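Grurngate Wardrobe Store - Gallery: Folding the Blacks

Home / Store / Folding and shelving / Folding the Blacks

The blacks are the plain dark clothes worn by stage crew, puppeteers and anybody else who has to be on stage without being looked at. They are mostly T-shirts, with some long sleeves, soft trousers and a few jackets. They go out more often than anything else we lend and they come back in the worst heaps, usually in a bin bag, so the folding of them takes up more of the year than the ball gowns do.

The store list stands at 1,611 items in all this May, and the blacks are the biggest part of it. They used to hang. When the rails in the back bay were taken out we went over to folding and shelving, and the notes on this page are the method we have settled on. It is the method Margit Blomqvist used at the old Codport workroom, with a few changes for our shelves, which are shallower than hers were.

Why a white table

Folding black cloth on a dark table is hard on the eyes. You lose the edge of the hem and you can't tell whether a sleeve is lying flat or has gone under. On a white top the outline is plain straight away. You can see the shape of the shirt even when you can't see much on the shirt itself, and most of the folding is done by outline.

The other good thing about a white top is that it shows what has come off the clothes. Wipe it down between bags. A damp cloth will do, but let the table dry before the next shirt goes on it, as damp black cotton picks up every bit of fluff in the room.

Light matters as well. A lamp set low and to one side shows up ridges and creases that a lamp straight overhead will flatten out. We try to do the blacks in the morning, before ten, when the side windows help.

Laying out

Shake the garment once, hard, holding it by the shoulders. Put it down front side under, neck to your left if you are right-handed. Going sideways along the table feels odd at first to people who fold at home on a bed, but it means you can walk the length of the shirt and smooth it with both hands without leaning over it.

Start smoothing at the hem. The hem is the straightest part of a T-shirt and if that is square to the table the rest will follow. Work from there up the body towards the neck. The shoulder end is always the last to come right. There is more sewing in it, the collar pulls one way and the sleeves another, and it needs to be lifted and set down again a couple of times. Pushing at it only moves the creases along.

Check for anything caught up with the garment before you fold. Things come out of the wash in pairs and small items travel a long way inside big ones.

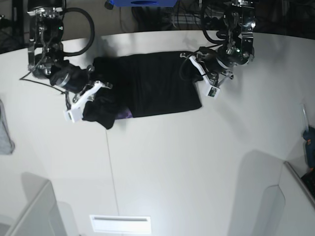 Dark cloth laid crossways. Fairly flat from the middle to the right, still bunched at the left end, with a small patch of purple showing.
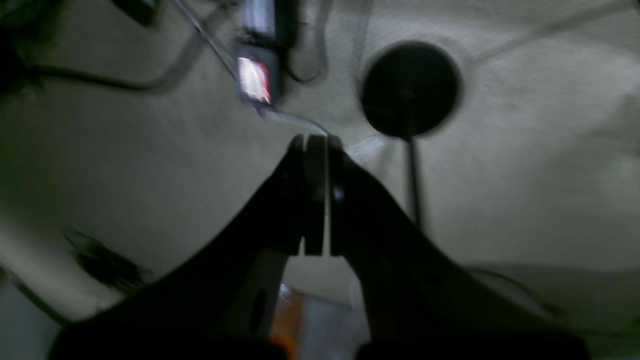
Off-white, with a round dark disc and its thin rod. 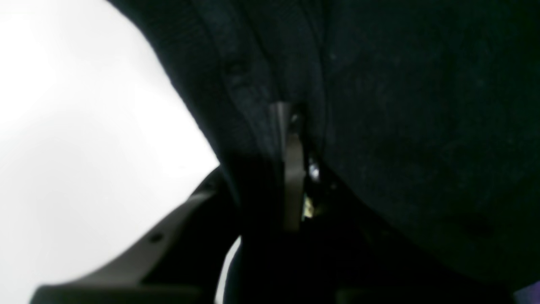
Close up on the dark fabric: the ridges of the seam, and some lint.
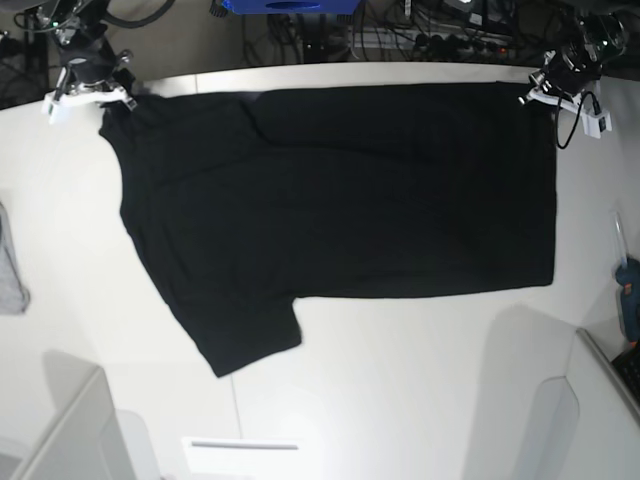 Black short-sleeved T-shirt lying sideways on the white table. The body is smoother towards the hem and rumpled at the shoulder and neck.

The fold

With the shirt face down and smooth, bring the near side over by a third, so that the side seam runs up the middle of the back. Turn the sleeve back on itself so it doesn't stick out past the edge. Do the same from the far side. You now have a long strip with the neck at one end and the hem at the other.

Fold the hem up to a hand's width short of the collar, then fold the whole thing in half again. The collar should finish on the outside with the label facing up. Larger sizes want one more turn or they overhang the shelf.

Long sleeves are done the same way, except that each sleeve is laid straight down the body before the second side comes over. Don't cross them. Crossed sleeves make a lump in the middle and the pile starts to lean after the fourth or fifth one.

Jackets with a zip should be closed to the top first. An open zip snags the garment above it and we have had to mend several small holes that came from exactly that. Turn the pull down so that it lies flat, and fold with the zip on the inside.

Trousers go leg to leg, then in half at the knee, then in half once more. The waistband goes at the front of the shelf so that the size can be read.

Fluff

Black cotton shows everything. We have tried the sticky rollers and they are fine for one shirt, but for a whole bag they are slow and the spare rolls add up. A clothes brush with short bristles does the job better. Brush in one direction, neck to hem, and do it before the first fold. Brushing a folded shirt only does the outside and the rest turns up on somebody under the stage lights.

Knits and anything with a felt-like surface need a lighter hand. If the fluff is worked in and won't brush off, put the garment in the Wemus tub with the other washing that is to go round again. It should not be mixed with the towels, which is where a lot of the fluff comes from in the first place.

Telling blacks apart

Not all blacks are black. After a year or so of washing they go off in different directions. Some turn brownish, some go towards navy and some end up a dull charcoal. On their own you wouldn't notice. In a line of six crew members you do, and a designer will.

We sort into 2 piles only: true black, and everything that has faded. More piles than that and people stop keeping to them. To check, hold the shirt next to the test square pinned by the window (daylight, please - the strip lights make navy look black). If you are in two minds, it goes in the faded pile. Faded shirts are still useful for rehearsals and for get-outs, when nobody wants to spoil a good one.

Shelves and labels

T-shirts are shelved by size from the left, smallest at the top. Stack them 9 high and no more. Taller piles slide when someone takes one from the bottom, and they always take one from the bottom. The folded edge faces out.

The shelf labels are the green ones from Meléndez, printed with the size and the word BLACKS. The older handwritten labels refer to the hanging rails and can be thrown away if you come across any. There is one still on the end of bay four, stuck down hard, which we have left alone.

If a shelf is full, the overflow goes in the lidded crates beneath. Please write the size on the lid and also on the short end, as the crates get pushed in sideways.

Borrowing

Groups in Codport and the villages can borrow from the blacks for the run of a show and the week either side. Send us your sizes as a plain list and we will make up the bags. They don't need to come back ironed. They do need to come back washed, the right way out and with pockets emptied. If something has been torn or has had paint on it, put it in a separate bag with a note and we will see what can be done.

Returns are taken at the Grurngate side door until four in the afternoon. Ring the lower bell, as the upper one is for the flat.

More in this section: Hats and how to stuff them - Boots, drying and pairing - Petticoats - The button drawers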